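Lakora publica regras de boa prática para sutura robótica em bancada

A Lakora divulgou em agosto a segunda versão do seu guia interno de boa prática para exercícios de sutura com braços robóticos. O documento aplica-se aos laboratórios de Amdale e Prultthorpe e substitui as instruções que cada equipa mantinha em separado. A unidade de registo passa a ser a incisão, e cada almofada de tecido é identificada antes da primeira passagem da agulha.

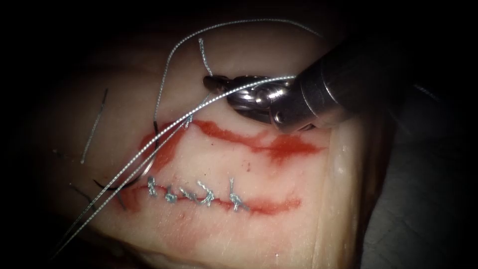

Última atualização: agosto, 16h40

Os nós atados numa incisão e o troço ainda por fechar são anotados em campos distintos. Na almofada fotografada, a linha inferior tem nós à esquerda e ao centro, e a parte direita continua sem pontos; pelo guia, uma linha nesse estado é classificada como "parcial" e não entra no cálculo de tempos. Os fragmentos de fio soltos sobre a almofada devem constar do registo, mesmo quando não interferem com a linha em curso.

O guia fixa ainda um máximo de 500 ciclos de abertura e fecho por instrumento entre inspeções das garras. A versão anterior não previa limite. 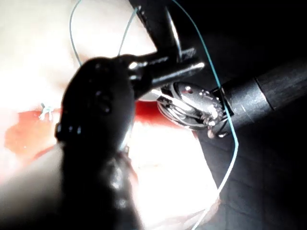 Página modificada pela última vez em agosto

A secção 2 trata da imagem. Exige uma vista fixa da bancada e uma vista próxima dos instrumentos, com verificação da exposição antes de cada série. Se a superfície clara da almofada surgir saturada, a ocorrência é anotada - a sequência conserva-se, com a respetiva marca. O mesmo vale para os períodos em que um instrumento em primeiro plano tapa parte da área de trabalho.

Segundo Raquel Carvalho, responsável pela redação do texto, a revisão partiu da análise de 1779 sequências, lidas com a ferramenta de anotação Birkett. "Havia critérios diferentes para o mesmo nó", refere. Para validar uma série passa a ser necessária a concordância de dois anotadores em 80% dos eventos.

As séries já iniciadas podem terminar segundo as regras anteriores.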